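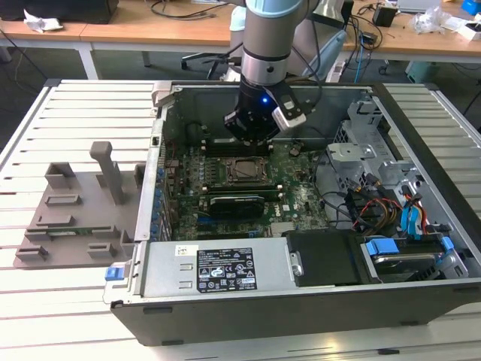
Who decides when a robot may work inside an open computer case? Whoever signs the cell's risk sheet, and at Brustau that means a person with a name and a phone number.

Our Birkel rules run to 19 pages. I'd trust about 2 of them. The rest says "suitable care" a lot – suitable to whom?

**Over the open case.** Gripper pointing down at the motherboard, processor showing in its socket. The rules give one line to bare parts.

**Power supply.** Warning triangles on the label. Read them before the rulebook.

Notes: Anselmo Valcárcel, 1 Oct 2018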